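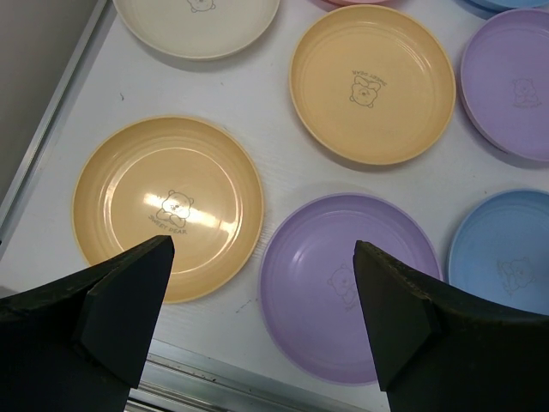 Plates in pastel colours. Some have a drawing of a bear on them.

Why are plates round?

Look in most kitchen cupboards and you will find a stack of round plates. Square plates exist, and so do oval ones, but round is by far the most common shape. There are a few reasons for this, and some of them are very old.

Clay and the wheel

For thousands of years people have made dishes from clay. A potter puts a lump of wet clay in the middle of a spinning wheel and shapes it by hand. Anything made on a spinning wheel comes out round. When factories began making plates, they kept the shape people already knew.

The pottery at Clerow opened in 1776. Its first workers made 14 kinds of dish, and 9 of them were round. You can see some of the old ones in the Tedurdale museum, including a brown plate with a potter's thumbprint on the back.

No corners

Corners are the weak part of a dish. If you bump a square plate on the edge of the sink, the corner often gets the knock and a chip comes off. A round plate has no corners to hit.

Corners are also harder to clean. Gravy and porridge get stuck in them. On a round plate you can run the cloth along the edge in one go. 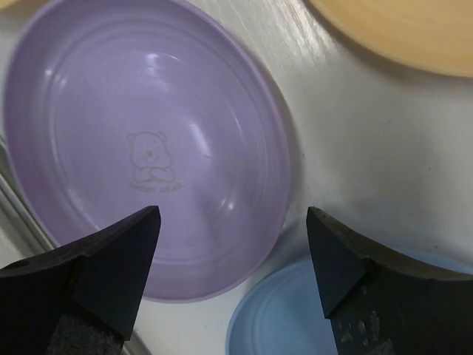 Then there is the rim. Most plates have an edge that is higher than the middle. It stops peas and sauce from running onto the table, and it gives your fingers something to hold when the food is hot. The flat part in the centre is called the well.

What are plates made of?

Clay plates are baked in a very hot oven called a kiln. They are then usually covered with a glassy coating called glaze and baked again. Plastic plates are made in a mould. They are lighter than clay ones and do not break as easily, so they are often used for picnics and for small children. Plates can also be made of metal, glass, wood or paper.

Try it yourself

Cut a circle and a square out of cardboard. Stand each one on its edge and give it a gentle push. Which one rolls? Now turn them both slowly on the table. The circle looks the same whichever way you turn it, so a round plate never has to be set down straight.

Words to know

Glaze: a shiny coating on clay
Kiln: an oven for baking clay
Rim: the outer edge of a plate
Well: the flat middle part

Next: Why do forks have prongs?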